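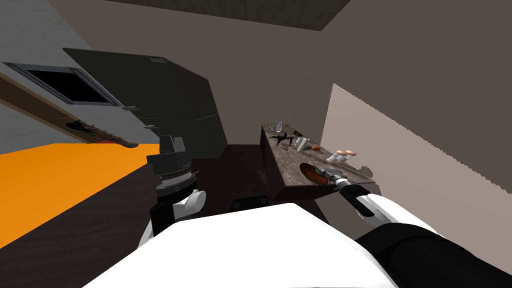
Fig. 4. Brown oval dish on a wood tabletop.

4. Oiling a Wood Tabletop

You will need Alleck Table Oil, two lint-free cloths and a sheet of 200 grit paper.

1. Clear the table and wipe it with a damp cloth. Let it dry overnight.
2. Sand lightly along the grain. Vacuum up the dust.
3. Shake the can and pour 50 ml of oil onto a cloth. Do not pour oil straight onto the wood.
4. Rub the oil in along the grain, working from the far end toward you.
5. Wait 15 minutes, then wipe off all the oil left on the surface with the second cloth.
6. Repeat steps 3 to 5 the next day.

Note: Dark or mottled wood can look patchy after the first coat. The second coat evens it out.

Note: Keep dishes and ornaments off the table for two days. Put felt pads under anything with a rough base.

CAUTION: Oily cloths can catch fire on their own. Lay them flat outdoors to dry before you throw them away.

For tables with a Jalside wax finish, go to section 5.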